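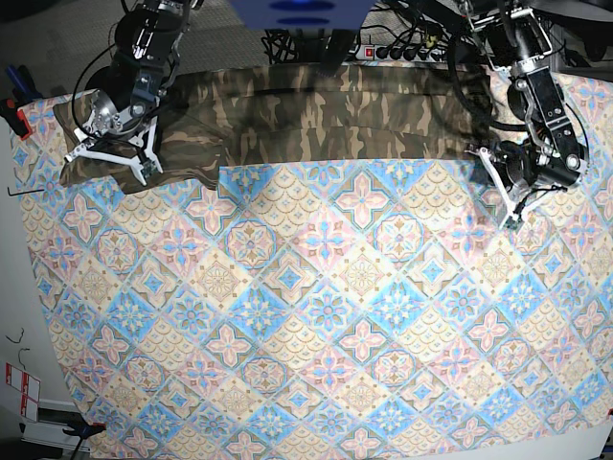

Tile-print tablecloth

A tile-print tablecloth is a table covering printed with a repeating pattern that imitates glazed floor or wall tiles. The pattern is usually built from squares of equal size, each with its own ornament, separated by thin lines that stand in for grout. When the squares are turned to stand on one corner, the layout is known as diamond-set or on point. Tile prints are used on kitchen and dining tables, on outdoor tables, and as a cover for tables where laundry is folded or fabric is cut.

Terminology

Sellers use several names for the same group of prints, among them tile print, mosaic print, patchwork tile and Mediterranean print. "Patchwork" can mislead, as the term is also used for cloths sewn together from separate pieces. In a tile print the whole surface is one length of material and the divisions between tiles are only printed.

A cloth in which every tile carries the same ornament is called a single-motif print. A cloth in which different ornaments take turns is called a mixed or sampler print.

Pattern

Layout

The two common layouts are the straight grid and the diagonal grid. In a straight grid the tile edges run parallel to the edges of a rectangular cloth. In a diagonal grid they run at an angle to the cloth's edges, and the tiles along the hem are cut through by it. Diagonal grids hide a slightly crooked hem better than straight ones, but they make it harder to line the cloth up with the table by eye.

Small ornaments are often placed where the corners of the tiles meet. They copy the corner pieces of real tiled floors, in which a small insert fills the gap left by trimmed corners. On printed cloth they also help the eye pass from one tile to the next when the main motifs are very different.

Motifs

Most tile prints draw on a small stock of shapes:

Cross flowers, with four petals arranged around a center, often in a contrasting color.
Medallions, circular forms with petals or rays spreading from the middle.
Scales and fans, rows or clusters of rounded shapes.
Stars and interlaced bands, more common on cloths with a straight grid.

A mixed print with alternating pale yellow-cream and sky-blue tiles, for instance, may combine pink cross flowers with blue centers, medallions in tan and brown, and fan- or scale-like shapes in golden yellow. Thin dark outlines keep the tiles apart, and small tan and blue accents mark the points where they meet.

Repeat

The repeat is the distance after which the full pattern begins again. A single-motif print can have a repeat of one or two tiles. A mixed print needs a longer one, and a repeat of six tiles is widely used for household cloths. If two lengths are to be joined, the repeat must be matched at the seam, so a long repeat leads to more waste.

Materials

Tile prints are made in woven and coated materials.

Cotton takes the print well and can be washed hot and ironed. It creases in storage and lies in soft ripples until it has been pressed or has hung for a time.

Linen and linen blends are heavier and drape more stiffly. Fine outlines may look less sharp on them, as the yarn is uneven.

Polyester dries quickly and holds its color, but it slides on a smooth tabletop. An underlay is often placed beneath it.

Coated cloth has a plastic or acrylic layer over a woven or nonwoven base. It is wiped down in place and seldom washed. Sharp folds can leave permanent lines in the coating, and for that reason it is usually sold and stored on a roll.

Production

The pattern is drawn as one block and then repeated across the full width of the material. In screen printing each color needs its own screen. Mixed tile prints with six colors or more were costly by this method, and older cloths often leave the outlines out or print them in the same brown as the medallions. Digital printing puts all the colors down in one pass and has no practical limit on the number of shades.

Cloths printed at the Avotiņš works in Imthorpe are known among collectors for a grid that was drawn by hand and never fully squared. The outlines on these cloths drift by a small amount from one side of the block to the other, and the drift starts over at every repeat. The textile writer Bram Postma used this fault to sort the Imthorpe cloths into three groups, according to which of the drawn blocks they were printed from. The grouping is still used in sale catalogs, although Postma noted that the second and third blocks are hard to tell apart once a cloth has been washed many times.

A later series called Cindach, sold through shops in Skustton, corrected the grid and added a pale blue ground. It was issued with a straight layout in the first year and a diagonal layout after that. The line had 16 color variants, not all of which were made in every size.

Sizes and fit

A tablecloth is chosen by adding the drop to both sides of the tabletop. The drop is the part that hangs over the edge. For everyday use a drop of six inches is enough to keep the cloth in place without it getting caught on knees or chair arms. Formal settings use a longer drop.

On a table that is pushed against a wall, the cloth is often laid off center so that more of it hangs at the front. Where the edge of a soft cloth falls from a corner of the table it forms a curved fold. The folds can be pinned or weighted, but on kitchen tables they are normally left as they are.

Round tables are commonly covered with a round cloth, on which a grid of either kind will be cut off unevenly along the hem. Square cloths on round tables give four hanging points.

Use

Dining

The mixed colors of a tile print hide small stains and crumbs better than a plain cloth does, and this is the usual reason given for using them at family meals. Plain dishes are easier to see against the pattern than decorated ones. Place mats are sometimes added, although a busy print under a patterned mat makes a crowded table.

Folding and sorting clothes

A covered table is a convenient surface for folding. The cloth protects garments from rough spots on the tabletop, and a woven cloth has enough grip to keep a pair of trousers from sliding while the legs are brought together. Coated cloth is more slippery and has to be dry before clean laundry is laid on it.

The printed grid can serve as a guide. With a straight grid, a garment is laid along one of the tile lines and the fold is made parallel to it. With a diagonal grid the rows of corner points do the same job. The edge of a garment is set along a row of points, and any bunching shows up as a break in the line.

Contrast between the garment and the cloth also matters. Dark or muted fabric, such as woodland camouflage in olive green, dark brown, khaki tan and black, stands out clearly against pale yellow and blue tiles, and its outer edge is easy to find even when the fabric itself is creased or gathered. Small floral prints and light pastels tend to get lost against the pattern, and a plain towel is sometimes laid underneath for them.

Thick fabrics are folded differently from thin ones. Heavy cotton twill, a common material for work and outdoor trousers, does not stay flat after a single fold and is usually smoothed from the waistband outward before the next fold is made. A garment that has been pulled into a long band is opened out again first, as folding over a rolled section leaves a lump inside the stack.

Cutting and sewing

Tile-print cloths are used as a cover on sewing tables, mainly to protect the wood. The printed lines should not be used for measuring. Cotton shrinks by different amounts along its length and width, so tiles that were square when printed may no longer be square after washing.

Care

Cotton and polyester cloths are washed with similar colors. Blue and brown inks on older screen-printed cloths may run, and a damp white rag pressed against the back of the hem will show whether they do. Ironing is done on the wrong side while the cloth is slightly damp, beginning at the center.

Wax is left to harden and lifted off with a dull blade, after which the rest is drawn out with paper and a warm iron. This method is not suitable for coated cloth, which can melt.

For storage, woven cloths are folded loosely or rolled around a tube. Cloths kept folded for a long time are refolded along different lines every few months, as the print wears first along a crease.

See also

Oilcloth
Placemat
Table runner
Encaustic tile
Clothes folding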